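Farna Court Condominium Association
Minutes of the Year-End Owners Meeting
Sunday, December 31, 2023
Clubhouse, Farna Court, Satville

Board members present: Muireann Horgan (President), Enda Geraghty (Vice President), Aoife Mulcahy (Secretary)
Also present: Fionnuala Ó Dubhghaill, Lenihan Property Management
Absent: Aisling Ní Mhurchú (Member at Large)

1. Call to order
The meeting was called to order at 10:05 a.m. by Muireann Horgan. A quorum of the board was confirmed. Owners had signed in at the door.

2. Minutes of the previous meeting
One correction was made to the June minutes. The unit approved for a replacement patio door was 14B and not 14D. Enda Geraghty moved to approve the minutes as corrected. Aoife Mulcahy seconded. Approved.

3. Manager's report
Ms. Ó Dubhghaill reported that all 137 units are now entered in the new Lenihan owner portal. Owners who have not set a password should use the link on their January statement. Paper statements will still be mailed to anyone who asks for them in writing.

Two units are listed for sale, both in the Kodarska Street building. Resale packets have been sent to the listing agents. Agents are reminded that lockboxes go on the rail by the side entrance and may not be attached to the front gate. For Sale signs are limited to one per unit, in a window.

The irrigation line behind Building C was repaired. The sod has not been replaced and will be left until spring.

4. Leasing rules
The board discussed the draft change to Section 8 of the rules. The draft sets a minimum lease term of six months and requires the owner to send a copy of the signed lease to the manager before move-in. Existing leases would run to their end date under the current rule.

An owner in Building A asked if month-to-month renewals would be allowed once the first six months are up. Ms. Ó Dubhghaill said the draft does not say. Mr. Geraghty asked that the wording be fixed before a vote. Ms. Mulcahy moved to table the item to the next meeting so that the association's attorney can review it. Mr. Geraghty seconded. Approved.

5. Move-in and move-out fee
The elevator pads and the loading area gate were both damaged during moves this fall. The board considered a flat move fee of $200, charged to the owner's account, with the elevator reserved at least two business days ahead. Mr. Geraghty moved to adopt the fee. Ms. Horgan seconded. Approved, with Ms. Mulcahy opposed. She asked that the minutes show she would have preferred a refundable deposit.

6. Parking
Guest passes will be reissued in a new color. Old passes stop working when the new ones are mailed. No motion was needed.
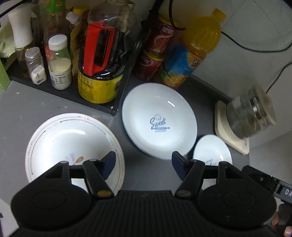

7. Owner forum

Who pays the move fee when a unit is sold, the buyer or the seller?

Each side pays for its own move. The seller's fee is charged for the move-out and has to be paid before closing, and the buyer's fee is added to the first statement after move-in.

An owner asked for the hallway lights in Building B to be checked. The manager will send the electrician.

An owner asked if balcony storage boxes are permitted. Ms. Horgan said they are, if they are lower than the railing.

8. Adjournment
Ms. Mulcahy moved to adjourn. Mr. Geraghty seconded. The meeting was adjourned at 11:20 a.m. The date of the next meeting will be posted on the portal and at the mailboxes.

Submitted by Aoife Mulcahy, Secretary
Draft, pending board approval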